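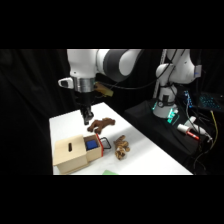
Blue cube in the drawer, soft toys on the table.

THE SMALL DRAWER, AND WHY I HAVE COME AROUND TO IT

Gritside Toy Shelf Newsletter, 13 November 2025

Hello again, dear borrowers, and thank you for all the kind notes after the last issue (I have read every one, some of them twice, and the soup recipe is now taped inside my kitchen cabinet). I promised you something on putting toys away before the holidays get hold of us, and I have been turning it over ever since, mostly while picking blocks up off my own rug.

For years I was a big bin person. You know the kind, a great deep tub that you can sweep a whole floor into in under a minute, lid on, done, kettle on. I recommended big bins to everybody. I believe I recommended one to a couple at the Varnside swap before they had even finished telling me how old their baby was! And a big bin does get the floor clear, I will always say that for it. The trouble comes the next morning, when somebody small wants one particular block and the only way to reach it is to tip the whole lot out again.

So this fall I have been trying the opposite, which is one little wooden box with one little drawer, and a rule that the drawer holds one thing at a time. The box we have is pale wood with a strip of red along the front of the drawer and a black wire loop to pull it by. A cube just about fills it, and I think that snug fit is most of the charm. Children love a thing that has a place exactly its own size. Grown-ups do too, come to think of it, or I wouldn't have such feelings about my silverware tray.

The loop handle deserves a paragraph to itself. I have grumbled in this newsletter before about tiny round knobs, which are sweet to look at and miserable for a three-year-old with jam on her fingers. A big loop that sticks well out gives a small hand something to hook on to, and it can be pulled with one finger or a whole fist. If you have an old dresser-top box at home with a knob that everyone struggles with, do think about swapping it. The hardware counter at Su will let you try a few in your hand first, and they are very patient about it.

Now, how to play with it, for it really is a game as much as a bit of storage. Put out a couple of blocks in different colors. Ask your child to choose one, pull the drawer open, pop it in and push the drawer shut. Then wait. Then open it again, and act surprised. I have done this 18 times in a row with a straight face and been asked for more. Once that gets old, which may take a good while, you can ask for the green one to take its turn, and now you are swapping and sorting and talking about colors without anybody having sat down for a lesson. 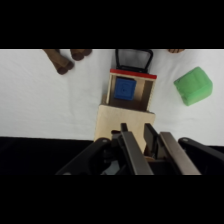

One reader wrote in to say that her twins had no interest at all in the blocks and simply wanted to open and close the drawer, for most of a rainy afternoon, and should she be steering them back to the proper game? She added that they had also started saying good night to whatever was in there.

I wrote back that I couldn't think of a more proper game than that one, and please not to steer anybody anywhere. Opening and closing is plenty when you are two. The only thing I would watch is little fingers at the edge when the drawer goes in. We teach "one hand on the handle, other hand on your knee," and it has caught on so well that I heard it said to a grandfather.

Which brings me to soft toys, and the question I am asked more than any other at the desk. Where on earth do they go?

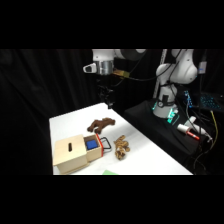
My answer has changed a bit over the years, and these days I say to leave two of them out. Two is enough for company and few enough that they can stay on the table or the arm of the couch without making the room feel as if it has been snowed on. Ours are both brown, one dark all over and one a mottled tan, and they are the sort that flop over however you set them down. I have given up propping them. Everyone else in the plush family can live in a pillowcase on the closet shelf, and you can trade a pair in and out when you remember to. I do mine when I change the sheets. A toy that has been in the pillowcase for a few weeks gets the warmest welcome you ever saw.

Please don't try to put them in the drawer, by the way. I have seen it attempted with a stuffed rabbit, with a great deal of determination, and we had to get one ear out with the handle of a spoon.

A few bits of housekeeping while I have you. The Nosteo block sets are back on the shelf after their wash, and you may keep one for up to 7 weeks now, which I hope will take us past the busy season. If you borrowed one in August and it is still under the couch, no scolding, just bring it along. Please check for stray pieces before you return a set, as we had 5 odd blocks come back from Varnside in a mitten. And if anyone has a wooden box with a drawer that they no longer use, even one that sticks, I would dearly like to see it. A little candle wax along the runners often does the trick, and I have plenty of candles.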